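2025년 8월 8일

자우어란트에 온 뒤로 일기를 영 못 썼다. 쓸 일이 없었다기보다 저녁마다 카드놀이에 끌려갔다. 여름 한 철 조용히 번역이나 하겠다고 방을 얻었는데, 집주인 에델트라우트 얀센 부인은 세입자를 네 번째 카드 손쯤으로 여기는 모양이다. 규칙은 아직도 모르겠다. 내가 지면 다들 좋아하니 그게 규칙인가 싶기도 하다.

오늘은 산에 갔다. 산이라고 쓰니 미안하다. 안내판에는 해발 413미터라고 적혀 있었다. 서울에서라면 동네 뒷산 소리를 들을 높이인데, 데틀레프 하게도른 씨는 어제 저녁부터 등산화 끈 묶는 법을 두 번이나 시범 보였다. 배낭에는 우비와 붕대와 삶은 달걀이 들어 있었고, 지도는 종이로 된 것 하나에 그 지도를 확대 복사한 것 하나. 나는 물 한 병만 들고 갔다가 출발 전부터 한심하다는 눈길을 받았다.

길은 좋았다. 가문비나무가 죽어서 베어낸 자리가 꽤 넓었는데, 그 사이로 자작나무가 제멋대로 올라오고 있었다. 하게도른 씨는 그 앞에서 한참 나무좀 이야기를 했다. 몇 해 사이에 숲이 통째로 사라졌다는 대목에서는 목소리가 낮아졌고, 그다음은 산림청 욕이어서 다시 높아졌다. 나는 절반쯤 알아들었다. 욕은 다 알아들었다. 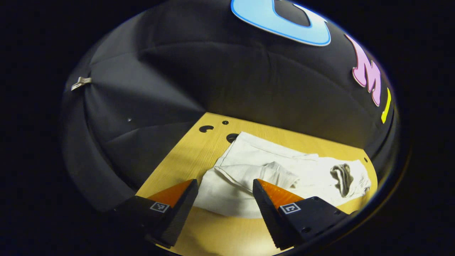

정상에는 벤치가 하나 있었고 그 벤치에는 이미 사람이 있었다. 일제 알버스 씨와 틸 쿨만. 둘 다 카드놀이 멤버다. 우리가 출발할 때 집에서 커피를 마시고 있던 사람들인데, 반대편에 주차장이 있다고 했다. 주차장에서 벤치까지는 유모차도 다닌단다. 하게도른 씨는 못 들은 척 달걀을 까기 시작했다. 소금은 안 가져왔다. 붕대는 있는데.

내려오는 길에 비가 왔다. 우비를 입은 사람은 한 명이었고, 그 사람은 말이 없었지만 등이 아주 행복해 보였다. 나는 젖은 채로 그 등을 보며 걸었다. 틸이 차로 태워 주겠다고 했을 때 왜 사양했는지 모르겠다. 의리였던 것 같다. 독일에 와서 처음 발휘한 의리를 하필 우비도 안 나눠 주는 사람에게 썼다.

마을에 내려와서는 빵집에 들렀다. 케르스틴 포스 씨가 나를 보더니 아무 말 없이 종이 냅킨을 한 뭉치 내밀었다. 그걸로 안경을 닦고 머리를 닦고, 체면상 자두 케이크를 샀다. 한 조각만 달라고 했는데 두 조각을 싸 준 것은 내 발음 탓인지 호의인지 판단이 안 선다. 계산은 두 조각 값이었다. 그러니까 발음이다.

저녁에는 번역을 조금 했다. 오늘 한 양을 적어 두면 마음이 무너질 것 같아서 적지 않는다. 지금 붙들고 있는 장은 주인공이 알프스를 넘는 대목인데, 해발 2083미터 고개에서 눈보라를 만나 인생을 돌아본다. 나는 그 오분의 일도 안 되는 높이에서 보슬비를 만나고 양말을 돌아봤다. 그래도 현장감은 좀 생겼다. "발밑이 질척였다"를 "발밑이 쩌걱거렸다"로 고쳤다가, 편집자 얼굴이 떠올라서 되돌려 놓았다.

원래는 창가에서 자두 케이크를 먹으며 엄마에게 엽서를 쓸 생각이었다. 산에 다녀왔다고 쓰려니 높이를 쓸지 말지가 문제였다. 쓰면 비웃으실 테고, 안 쓰면 위험한 데 다니지 말라고 전화를 하실 것이다. 결국 "숲이 좋다"까지 쓰고 우표만 붙여 두었다. 우표는 아까울 만큼 예쁘다.

아홉 시가 되니 얀센 부인이 또 문을 두드렸다. 카드를 섞는 소리가 복도까지 났다. 다리가 아프다고 했더니 카드는 손으로 치는 거란다. 내려가서 네 판을 내리 졌다. 하게도른 씨는 그사이 오늘 산행을 알버스 씨에게 처음부터 다시 들려주고 있었는데, 비가 폭우로 바뀌어 있었고 나는 중간에 한 번 미끄러진 것으로 되어 있었다. 미끄러진 적 없다고 말하고 싶었지만 미끄러지다의 과거분사가 생각나지 않았다.

등산화는 신문지를 구겨 넣어 현관에 세워 두었다. 내일은 아무 데도 안 간다. 하게도른 씨가 식탁에 새 지도를 펴 놓은 것은 못 본 걸로 한다.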